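Hilo sobre encajables, piezas sueltas y la mesa de juego. Llevo unas semanas ordenando la estantería de los pequeños y he tomado notas. Las dejo aquí por si a alguien le sirven.

1/ Empiezo por el problema. En septiembre saqué todas las cajas de bloques del armario grande. Había piezas de varios juegos mezcladas, tapas que no cerraban y una bolsa de tela con formas que ya no tenían caja. La caja clasificadora original se rompió por la bisagra y nunca se repuso.

2/ Mi primera idea fue comprar otra. La de Keltum que me gustaba pesa 1.098 gramos vacía y ocupa media balda. La descarté. Tampoco quería otro juguete con luces y canciones.

3/ Tuulikki Eskola, que lleva más tiempo que yo en el grupo de los pequeños, me propuso usar las formas sin caja durante una temporada. Sacarlas encima de una tabla y ver qué hacían los niños con ellas. Le dije que sí sin mucha convicción.

4/ La tabla es de arce. La encargué en Karppinen, el taller de Leena Karppinen, con los cantos lijados y sin barniz brillante. Quería un fondo claro. Sobre el mantel de rayas las piezas se perdían y los más pequeños las buscaban con la mano en vez de mirarlas.

5/ Una tabla también marca el sitio. Lo que está encima está en juego, lo que está fuera se guarda. Con niños de dos años eso ahorra bastantes explicaciones.

6/ Las piezas son de plástico, en rojo, amarillo, verde y azul. Hay cubo, estrella, cilindro, prisma hexagonal y una de cinco lados que parece una casita. En el grupo la llaman "la casa" y ya no intento corregirlo.

7/ No las pongo en fila. Si están en fila, las dejan en fila. Sueltas y con hueco entre ellas las cogen antes, y cada uno empieza por donde quiere.

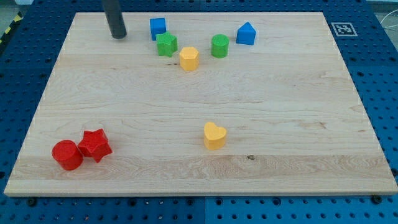
8/ Qué formas elegir. Para empezar, las que se distinguen bien al tacto. La estrella es la más fácil de reconocer con los ojos cerrados. El hexágono y el pentágono se confunden, y los dejo para cuando ya conocen el resto.

9/ El color estorba más de lo que pensaba. Si el único cilindro es verde, muchos aprenden "verde" y no "cilindro". Por eso a veces pregunto por la forma y no digo el color. "Dame uno que ruede". Santeri Hyvönen lo hace al revés con los mayores: dice el color y ellos contestan con la forma.

10/ Juegos que nos han funcionado:
— Tapar una pieza con un pañuelo y adivinarla tocando.
— Quitar una mientras miran a otro lado y preguntar cuál falta.
— Buscar en la sala algo con la misma forma.
— Apilar. El cubo abajo casi siempre, y la estrella arriba si está tumbada.

11/ Juegos que no: la carrera de clasificar contra reloj. Dos llantos en cinco minutos. No la hemos repetido.

12/ Tiempo. Yo dejo la tabla puesta 30 minutos y luego se recoge, aunque estén a gusto. Si se queda toda la mañana pasa a ser un mueble más y dejan de verla.

13/ Limpieza. Las piezas, con agua tibia y jabón neutro, y a secar sobre un paño. Tienen una textura ligera donde se queda la plastilina; un cepillo de uñas blando la saca. La tabla, solo con un trapo húmedo bien escurrido y secándola enseguida. Nada de remojo. Una vez al trimestre le doy aceite apto para uso alimentario y la dejo de pie hasta el día siguiente.

14/ Para guardarlas uso una cesta de Grudlow de unos 600 gramos, sin tapa. Cabe en la balda baja y los niños la sacan solos. Las tapas son lo primero que se pierde en esta sala.

15/ Seguridad, que me lo preguntó Elsa Kokkonen por privado. Piezas grandes, sin partes desmontables y sin rebabas. Las reviso al guardarlas. Si una tiene una grieta va a la basura, no al cajón de "ya lo arreglaré". Y ojo con mezclar bloques de los mayores, que vienen con piezas mucho más pequeñas.

16/ Me queda por resolver qué hacer con lo que sobra de los juegos viejos. Hertta Niskanen quiere parte para pintura, para estampar los contornos en papel. Me parece bien siempre que no vuelvan a la cesta con témpera.

17/ Si alguien tiene una caja clasificadora que aguante más de un curso, que me diga cuál. La tabla se queda de todas formas — pero para los de dos años echo de menos el ruido de la pieza al caer dentro.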